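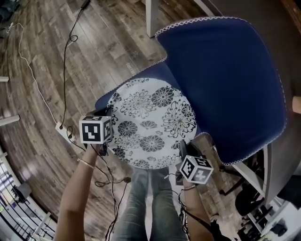 Two hand-held grippers with marker cubes, one at either side of a round cushion on a blue chair.

Gripper comparison: soft furnishings

The handling group at Pridcombe has finished its first comparison of the two finger sets for the hand-held grippers. The sets were tried on soft household items in the furnished room, with one operator holding a gripper in each hand. Neusa Furtado ran the sessions and Josué Evangelista processed the recordings. The results below replace the short note circulated in February.

Both finger sets fit the same gripper body. The Gwynne set has a stiff backing and a thin rubber face. The Fultik set is moulded in one piece and bends along its length when it closes on something. Jaw travel is the same for both. The trigger spring was left at its standard setting throughout, and the marker cubes were not moved between sets, so the offset from cube to fingertip only had to be measured once per set.

Round cushions were chosen as the main test item. A square cushion has corners, and operators pick it up by a corner almost every time. With a round one the operator has to pinch the edge seam or press into the filling and gather the cover, and the two finger sets differ most in the second case. The task was to lift the cushion from a chair seat, turn it over and set it down again inside the edge of the seat.

The Gwynne fingers held the seam well. When the operator gathered the cover instead, the stiff backing tended to push the fabric away before the jaws had closed, and a second attempt was often needed. The Fultik fingers gathered the cover more readily and slipped less during the turn. Their weakness is position. Because they bend under load, the true fingertip can sit up to 7 mm from where the cube pose says it should be. For cushions this does not matter. For cutlery or plugs it would, and we do not suggest using the Fultik set for those without a correction.

Tracking

Each cube carries square markers on its faces, and the pose is solved from whichever faces the camera can read. Most losses came during the turn, when the operator's wrists rolled inwards and the cushion passed between camera and cube. The left cube was lost more often than the right. Josué put this down to the right-handed operators reaching further under the cushion with the left gripper, and the one left-handed operator showed the opposite pattern.

Gaps of up to 22 frames were filled by interpolation. Anything longer was marked as lost and the take was left out of the grip figures. Strong daylight from the window washed out the upper marker face in a number of afternoon takes. Lowering the exposure cured it but made the fingers harder to see against dark items. The exposure is now fixed at the start of each session and written in the log.

The first batch of takes used a printed cushion cover and the second a plain one. The marker detector raised no false detections on either. A dense black and white print had been expected to cause trouble, so this was checked by hand over 2000 frames.

Cables

The cables remain the main complaint. They hang from the back of each gripper and swing when the arms are raised, and in a few takes they dragged across the chair seat. Two operators reported that they had begun to hold their elbows out to keep the cables clear, and this shows in the recordings as a wider approach path. Leonor Fonseca has proposed a forearm clip with a loop of slack behind it. A trial pair has been made and adds little weight. Wireless grippers were considered again and set aside, as the delay between trigger reading and video was not steady enough.

Next steps

The Gwynne set stays as the default for mixed sessions. The Fultik set will be used for bedding, clothing and cushions. Jailson Godoy is writing a bend correction based on trigger position, and a version for testing should be ready before the next round. That round will repeat the cushion task with the forearm clips fitted and add folded towels and a zipped bag.

Anyone changing fingers between sessions should run the offset routine afterwards and enter the set name in the log. Three sessions had to be labelled from the video because the field was blank.

Spare fingers of both types are kept in the Uvwood store. Please sign them out with Everaldo Bezerra, and return worn ones to him as well, as he is recording how long the rubber faces last.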